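Vikberg Hand Gripper, Mark 2 - build kit and printed parts
Basbridge Shared Workshop, equipment and kits
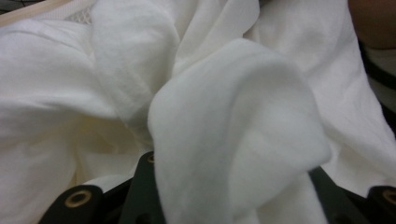
The Vikberg is a hand-held parallel gripper for people building their own manipulation rigs at home or in a shared workshop. It is operated by a trigger, carries a camera mount above the jaws, and uses the same finger geometry as the motorized Vikberg head, so that a grasp worked out by hand can be repeated on an arm without redrawing the fingertips. It was designed by Thulani Coetzee on the long bench at Basbridge and is now in its second revision.

The kit is intended for soft goods as well as rigid parts. Most of the changes from the Mark 1 came out of cloth handling, where the original fingers closed hard at the tips and left a gap further back.

What is in the kit

Printed parts for the body, trigger and finger carriers, in black
One pair of flat fingers, black
Linear rail, 118 mm, with two carriages
Return spring and one spare
Trigger linkage, pre-drilled
Camera plate with slotted holes
Fastener bag, all M3 except the two M4 screws at the handle
Printed assembly sheet

The camera and lens are not included. The plate accepts any board camera with a square hole pattern, and the slots allow for adjustment fore and aft. A wide lens is recommended. With a narrow lens the fingertips fall outside the picture when the jaws are fully open, and the recordings are of limited use for working out where a grasp began.

Also not included: thread locker, hex drivers, cable ties.

Specifications

Mechanism: parallel jaw, trigger operated, spring return to open
Rail length: 118 mm
Finger mounting: two M3 screws per side, 8 mm apart
Finger material: printed, solid infill
Body material: printed, three perimeters
Handle: fits left or right hand
Maximum recommended cable length to camera: 200 cm

Cable length is limited by the weight hanging off the back of the handle more than by signal. Longer cables have been used at Basbridge with an overhead hook, but the kit isn't supplied with one.

Handling fabric

Brushed cotton, flannel and fleece behave differently from woven shirting and should be set up separately. A thick nap compresses before it grips, so the jaws must travel further than the apparent thickness of the fold suggests. Set the trigger stop with the actual cloth between the fingers, folded as it will be picked up. A stop that has been set on a single layer will usually be wrong for a bunched fold.

Take the fold from above, with the fingers either side of a raised ridge, and close slowly. Closing quickly on a loose pile tends to push the fold out ahead of the tips. If the garment has mesh panels or a bound edge, choose a grasp point on the main cloth until the spring setting is known. Mesh can catch on any rough spot on the finger edges, and a print that looks clean will still have a few. Go over the edges with 400 grit, then wipe down.

White and pale fabrics cause their own difficulty with the camera. Automatic exposure reads the cloth as overly bright and darkens everything, and the black fingers lose their edges. Lock the exposure on the cloth, then raise it until the finger outline can be seen against a shadowed fold. Even, diffuse light is preferable to a single lamp. Small creases are easily lost if the highlights clip, so check the brightest ridge before recording a long session.

Assembly notes

Allow one evening. The body goes together in the order shown on the sheet, and the trigger linkage should be fitted before the rail. Sipho Chauke, who checks the kits before they are packed, reports that most returned units have the linkage pin in the upper hole. It belongs in the lower one. The upper hole is for the short-throw trigger, sold separately.

Do not overtighten the rail screws. The rail sits on printed bosses, and a crushed boss will tilt the carriage enough to be felt as a stiff patch near the closed position. If this occurs, back all the screws off, run the carriages end to end with light pressure, and retighten from the centre outward.

Spring tension is adjusted at the rear of the body with a 2.5 mm driver. Turn clockwise for a firmer return. Heavy cloth needs very little return force, and a strong spring is tiring over a long recording.

Compatibility

Fingers are interchangeable with the motorized Vikberg head, all versions. Fingers from the Zillier open design can be fitted using the adapter block, but the grasp centre moves forward and any calibration must be repeated. The Dlamini wrist bracket fits the Mark 2 body directly. Mark 1 bodies need the longer screws.

Mark 1 owners can upgrade by printing the new finger carriers and replacing the return spring. The rail and camera plate are unchanged.

Files and revisions

Part files are supplied as STEP and STL. The current set is revision C, released in November. It corrects the camera plate slots, which were undersized on printers that run tight, and adds a chamfer to the inner edge of each finger. Revision B fingers are usable but should be filed by hand along the same edge before they are used with cloth.

Ordering

Kits are packed in batches of 200 and sent from Basbridge. Members can collect from the parts counter and should bring their member card. Spare fingers, springs and carriages are available individually. For large orders, or for fingers in another colour, write to the workshop with the revision letter and the quantity needed.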